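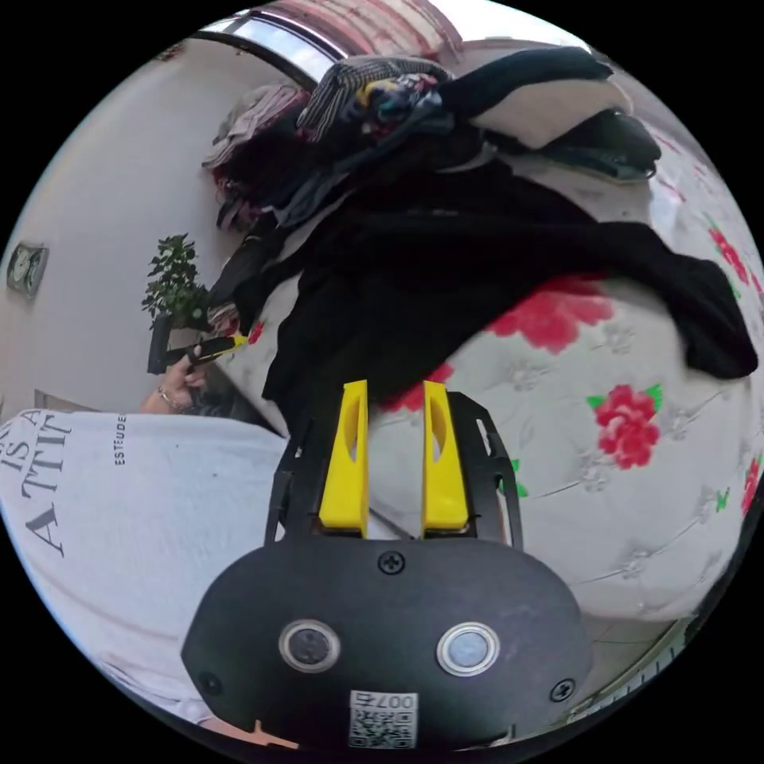 Ciobanu wrote to us in March that a written rule is only as good as the tired person who has to follow it at the end of an afternoon, and that whoever drafts one should be made to fold the laundry themselves first. We have kept that letter close by ever since, and it is a good part of why we are now looking for people to join us.

Notolska is putting together a code of good practice for household work recorded with hand-held grippers, and we would love your help with it! The working draft is called Clalel. It covers consent, privacy, looking after the grippers, rest breaks, and how to treat other people's belongings with the care you would want for your own. It has grown to 56 rules (too many, we know), and we need people who will try them out in ordinary homes and tell us plainly which ones make sense and which ones get in the way.

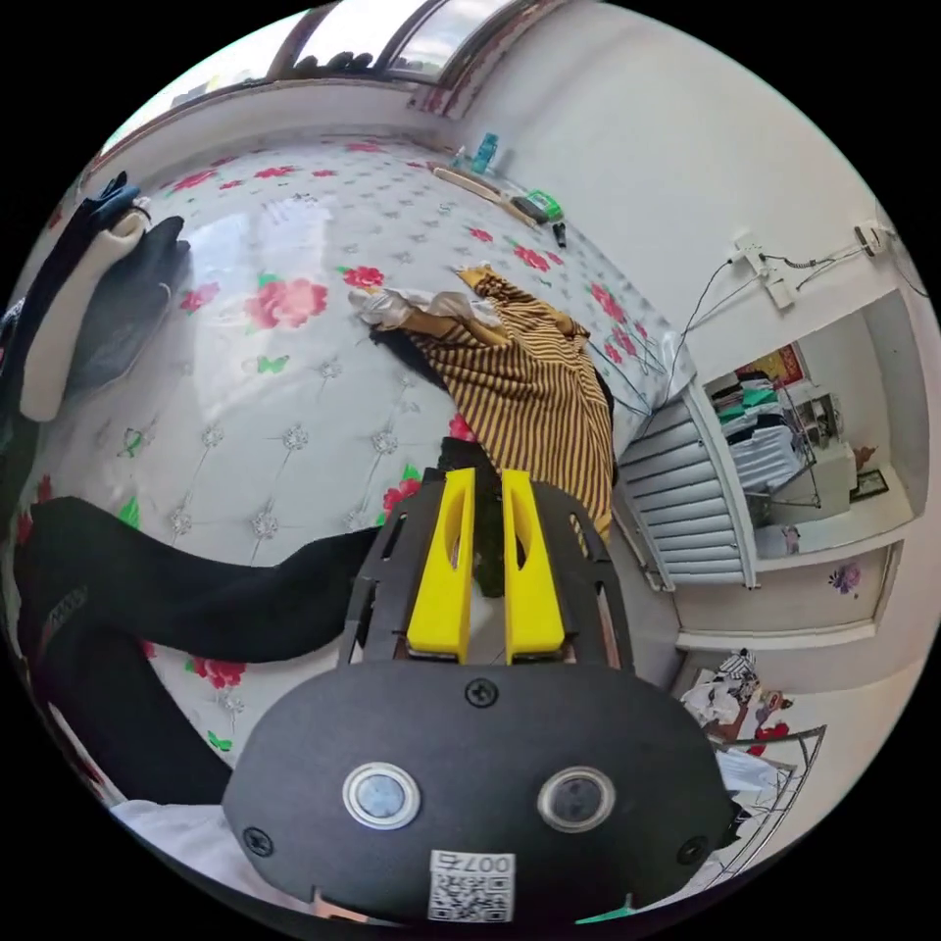 Privacy takes up the longest chapter of the draft, and it is the one we most want you to argue with. People remember to put away letters and family photos before they start, and then they forget how much of a home comes along with a simple job. You may be sorting clothes on a bed, with your mind on a striped garment, and there beyond the radiator is an open doorway with a clothing rack in the next room. Should the rule ask for doors to be closed? Should it ask everyone in the household to agree, room by room? We have gone back and forth on this for weeks, and we would be glad of your opinion.

What taking part looks like

You would work in your own home, in 4 sessions spread over as many weeks, at hours that suit you and whoever you live with. Each session is a spell of everyday tidying or folding with the draft rules beside you, then a phone call with one of us to talk it over. We lend the gripper and pay for postage both ways. The fee is 1096 euros for the full set, and if you need to stop early you will be paid for the sessions you have done.

Who we hope to hear from

Anyone over 18 who does housework, in any kind of home, tidy or otherwise. You don't need a technical background, and we would especially like to hear from people with small rooms, shared bedrooms or sore hands, as the first draft did not think about them nearly enough. Everyone in the household must be happy with the plan before you begin.

How to apply

Write to the Clalel desk at Notolska, Anton House, with a few lines about your home and one household rule you have strong feelings about. We have 7 places. Letters should reach us by Jun 3, 2022, and everyone who writes will get a reply.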